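Amville Bail Docket Notes

Hi! Thanks for stopping by. I put this dataset together because I kept trying to answer a simple question - how long does it take a person to get out once bail has been set? - and every place I looked gave me a different number. So I typed up the public docket sheets for Amville county court myself, and you're welcome to use the result.

What's inside

There are 136 cases, one row per case, in a file called bail_rows.csv. A second file, hearings.csv, has the hearing dates for the same cases, joined on case_key. I also included a short text file with the court's abbreviations, which took me way longer to figure out than it should have (ROR is "released on own recognizance," and CSB and SUR both mean a surety bond, depending on which clerk was on shift).

Columns in bail_rows.csv

case_key - a made-up key, not the real case number
charge_class - felony, misdemeanor or other
bail_set - dollar amount at the first hearing
bail_final - dollar amount after any change
release_type - cash, surety, ror, none
hours_to_release - whole hours, blank if the person was not released
cosigner - yes, no or unknown
notes - free text, mostly my own mumbling

If bail_set and bail_final are the same, the amount was never changed, or it was changed and then changed back. I can't tell those two apart from the sheets and I didn't try.

How I made it

I read every sheet twice. The first pass was straight typing, and the second was checking against the scans with the columns in a different order so I wouldn't go on autopilot. Cleanup scripts are in the Rocha folder (that's just what I call my helper scripts, don't read anything into it). Run rocha_clean first and then rocha_join. If you run them the other way around you get a file full of blanks and no error message. Sorry! I keep meaning to fix that.

The project page is built with Ilta, a little static page generator I like a lot. The page theme is Kendutard, with the sidebar turned off.

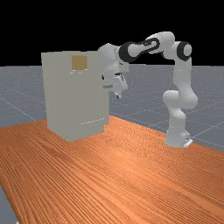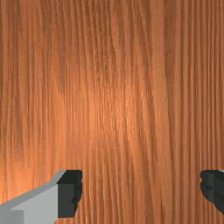 Simulated renders, both with a wooden surface and parts of a robot.

Things to watch out for

Please don't treat this as a picture of bail everywhere. It's one county, and the schedule of standard amounts there changed in March, so rows before and after that shouldn't be lumped together. The column sched (old or new) in hearings.csv tells you which one applied.

The premium a bond company charged is not in here. People ask me for it all the time, and I get why, but it isn't on the docket sheet. Please don't multiply bail_set by some percentage and call it the premium in a chart with my dataset's name on it.

Out of all the cases, 4 have a bail_set of 100, and I double-checked those. It isn't a missing zero, the judge really did set it at 100 dollars.

The hours_to_release column starts when bail was set and ends at the time stamped on the release slip. The slip gets stamped at the desk, so the person may have walked out the door a good while later. Anything stamped close to midnight deserves a second look, too, as a few of those had the wrong day on them and I corrected what I could. Corrected rows say "date fixed" in the notes.

Privacy

I left out names, birth dates, addresses and real case numbers. Cosigners are a yes or a no and nothing else. Please don't try to match rows back to people. If you spot a row that gives somebody away, tell me and I'll pull it, no argument.

License and fixes

Use it for whatever you want, including class projects and news stories, as long as you say where it came from and link to this page. If you find a typo, open an issue with the case_key and what you think it should say. I usually go through those in the evening, with the scans open next to me.

Next up is adding failure-to-appear dates. They're on a separate sheet with truly terrible handwriting, so it may be a while.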